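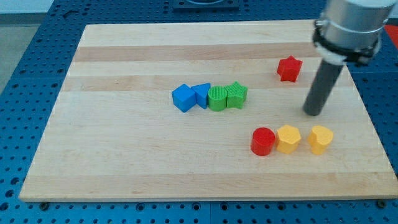 Notes for the Primside visit, Sep 20, 2019. Read them before the next lab session and bring them with you. The report is due one week after that session.

## 1. What we went to see

The Rorkard open day had four stations. We spent most of the morning at station 2, the tabletop pushing demonstration, and these notes deal only with that one. The welding cell and the conveyor line will come back in May when we do safety systems.

At station 2 an arm with a plain rod for a tool moves toy shape blocks over a wooden board. It can't pick anything up. All it can do is touch a block from the side and push. The host typed a short instruction, such as "move the red star next to the blue cube," and the arm tried to carry it out.

## 2. Why pushing is hard

A gripped object moves with the hand. A pushed object moves according to friction, its own shape and where the contact point is. Three terms from week 3 apply:

- **Center of friction.** Push in line with it and the block goes straight. Push to one side and the block turns as it slides.
- **Contact geometry.** A rod on the flat side of a cube gives a fairly steady push. A rod on a cylinder tends to slip around the curve. On a star, the rod can settle between two points, and this helps.
- **Neighboring blocks.** When blocks touch, pushing one pushes the rest. A tight row of four has to be treated almost as one long object until it is broken up.

The rod has a rounded tip. Several of you asked about this. With a round tip the contact is close to a single point whichever way the arm approaches, so the controller doesn't need to care how the wrist is turned.

## 3. The control loop

The software at the station is called Bemo. As the host explained it, each cycle goes like this:

1. Find every block and its color and shape.
2. Compare the layout with the instruction.
3. Pick a short push, usually a few centimeters.
4. Make the push, then look again.

Step 4 is the one to remember. Bemo does not plan the whole route ahead of time. It corrects after every push – the same idea as the line follower you built in lab 2.

## 4. Figures from the handout

The Diệp test set, used at the station for scoring, has 1,345 written instructions. For the open day they ran 100 of them and counted 80 as completed. An attempt is stopped and marked failed after 271 pushes.

Be careful with the 80. A completed attempt means that the right block ended up close enough to its target. It says nothing about how many other blocks were disturbed on the way, and the handout doesn't give that number.

## 5. For the report

One to two pages. Cover the following:

- Choose two block shapes and sketch where you would place the rod to push each one straight, and where to make it turn.
- Explain how you would separate one block from the middle of a touching row – the ends are easy, so don't use them.
- Suggest a scoring rule that takes disturbed blocks into account.

Sketches by hand are fine. Label the contact point and the direction of the push on each one.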